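**Why does paper crinkle, fold and tear the way it does?**

Grab a piece of paper. Any piece will do - an old envelope, a page from a finished notebook, the bag your muffin came in. Now hold it up to your ear and scrunch it slowly.

Hear all that crackling? You are listening to one of the most amazing materials people have ever made, and by the time you get to the bottom of this page you'll know what is making the noise!

## Paper is a tangle

If you look at a torn edge of paper with a magnifying glass, you'll see tiny fuzzy hairs sticking out. Those hairs are called **fibers**. A sheet of paper is made of a huge number of them, all lying across each other like a pile of dropped spaghetti, only much, much thinner.

Most of those fibers come from trees. A fiber is really the wall of a plant cell, and it is made mostly of stuff called **cellulose** (say it: SELL-you-lohss). Cellulose is what helps a tree stand up tall in the wind. It's in cotton and grass and celery too. The stringy bits of celery that get stuck in your teeth have plenty of it!

To make paper, you have to get the fibers apart, float them in water, and then let them settle into a flat sheet. The soupy mixture is called **pulp**. When the water drains off and the sheet dries, the fibers grab hold of each other. You don't even need glue. Cellulose fibers stick to one another all by themselves as they dry, and that's why a wet paper towel falls apart so easily: water gets in between the fibers and loosens their grip.

## A visit to the Wragg paper mill

Kirsty Rudd makes paper by hand at a little mill in Hindcombe called Wragg. She let us stand right next to the vat (that's the big tub of pulp) and ask as many questions as we liked, and we had a lot.

**How do you make a sheet?**
"I dip a frame with a fine screen into the vat, lift it up level, and give it a shake. The shake is the best part! It makes the fibers lie in different directions so the sheet is strong both ways."

**What does pulp feel like?**
"Like very thin oatmeal. Cold oatmeal, in February."

**How many sheets did you make last year?**
"We write every one in the book. It was 2,315, and I remember the bad ones best."

Kirsty's sheets hang up to dry for three days. A giant paper machine does things differently. It sprays pulp onto a moving screen, squeezes it between rollers, and dries it on hot metal drums, all in one long line. Because the screen is moving, lots of the fibers end up pointing the same way the machine is running. Paper makers call that direction **the grain**.

## Try it: find the grain

You will need:

- a page of old newspaper
- your hands

1. Tear the page slowly from top to bottom.
2. Now take another piece and tear it from side to side.
3. Compare the two torn edges.

One of the tears should be much straighter than the other. When you tear *along* the grain, the rip slides between the fibers. When you tear *across* the grain, it has to fight its way through them and it wobbles all over the place. Try it with a paper towel and a page from a magazine as well. Do they behave the same way?

## Why brown bags are so tough

Wood has something else in it besides cellulose. It's called **lignin** (LIG-nin), and it works like a natural cement that holds the fibers together in the tree. Lignin is brownish, and it's one of the reasons old newspapers turn yellow.

Brown bags are often made from *kraft* paper. Kraft is the German word for strength, which is a pretty great name for a paper! The wood chips are cooked with chemicals that take out most of the lignin but leave the fibers nice and long. Long fibers overlap more, so they hang on to each other better. If the pulp isn't bleached, it stays brown.
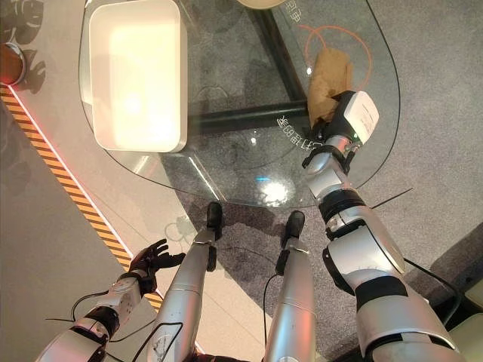
Now back to the scrunching. When you crush a flat sheet into a ball, it can't stretch like rubber, so it has to bend. All that bending gets squeezed into sharp lines and little points. Each time a part of the sheet suddenly pops from one shape to another, it gives the air a tiny push, and your ear hears a *click*. Hundreds of clicks in a row make a crackle!

And have you noticed that you can never get the wrinkles all the way out? At every crease, some of the fibers have been bent too far or pulled away from their neighbors. Smooth the paper as hard as you like - the crease remembers.

## Try it: the squash test

Take two sheets of the same paper. Leave one flat and scrunch the other into the tightest ball you can. Stand the flat one on its edge. It flops over, right? Now press down on the ball with one finger. It pushes back! You haven't added anything to it except folds, and most of the ball is still air. Ridges make paper stiff, and that's the same trick used in cardboard, which has a wavy layer hidden in the middle.

## Questions you sent us

**Can you really only fold paper seven times?** (from Angelica, age 8)
Nope! It gets very hard with an ordinary sheet, because every fold doubles the thickness. But with a very long, thin piece, people have done more. See how far you can get with toilet paper.

**Can paper be recycled forever?** (from Stuart)
Sadly not. The fibers get shorter and weaker each time around, so mills mix in some new ones.

**Words to know**

**Cellulose** - the material plant cell walls are mostly made of
**Fiber** - a long, thin strand
**Grain** - the direction most of the fibers point
**Lignin** - the natural cement in wood
**Pulp** - fibers mixed with water

Next time: Sheila Hartley shows us how to make ink from oak galls. Wear an old shirt!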